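Irnville Workshop Letter
February
By Leidy Henao
8 comments · 14 shares

The sweeping project has a name now. We're calling it Utov, after nothing in particular, and it has taken over the back half of the workshop and most of my evenings. The goal is small and very satisfying: a tabletop robot that can sweep up a mess of dried bits, get them into a dustpan and tip the lot into a bin. We're building it on shared-workshop money and shared-workshop parts, and I could not be happier with how it's going!

Most of what we've been doing lately is recording. A person does the chore by hand, we save how the hands moved, and the robot gets its first idea of sweeping from that (ideally a good idea, but we'll take what we can get). As of this month we have 1025 takes saved. A lot of them are dull, which is fine. Dull ones are useful. I had been throwing out any take where I fumbled and had to try again, and I've stopped doing that, so if you deleted yours on my advice, sorry.

Gloves are the other thing I've changed my mind about. I started out thinking bare hands would be easier, and then I got used to the knit ones with grip dots and now I reach for them without thinking.

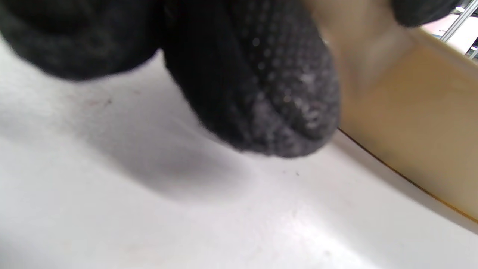 Rami Hakim wrote in after the last letter to say we should spend less time on the sweeping and more on the moment the fingers first close on something, as that was where his own arm build went wrong for months. I think he's right. We've set aside an evening for nothing but reaching and grasping, very slow, from all sorts of starting points. It's strangely relaxing work with the radio on.

The full chore is the fun one, though. Dustpan, hand broom, little mint-green bin with a flip-up lid, a controller in each hand, and go. You'd think the broom would be the hard part. For me it's the pan! Tilt it too early and everything slides back out over the lip, and then you're chasing bits across the table while the recording runs.
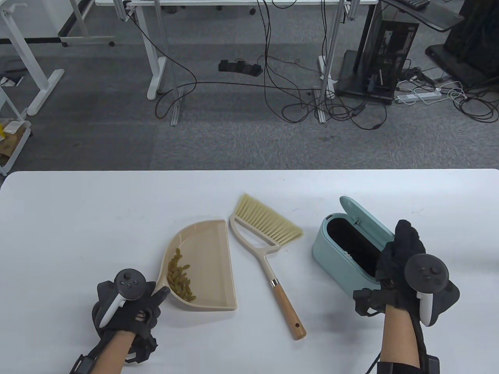
Could the lid be left out of it entirely, asked a reader from Puvbridge, and opened beforehand so the robot only has to learn to pour? For now, yes, and thank you, because we had been arguing over that for weeks. Opening and closing will be a separate job, to be added once the pouring is dependable.

Next up is the broom grip. Joshi has 4 printed handle sleeves for us to try, each a bit fatter than the one before, and I want every one of them tested before we record anything more. If you'd like a turn at the table, the back room is open from 6 p.m. and we'll find you a pair of gloves. Long sleeves get in the way of the wrist straps, so push them up or wear a T-shirt.

Search the letter
Enter keyword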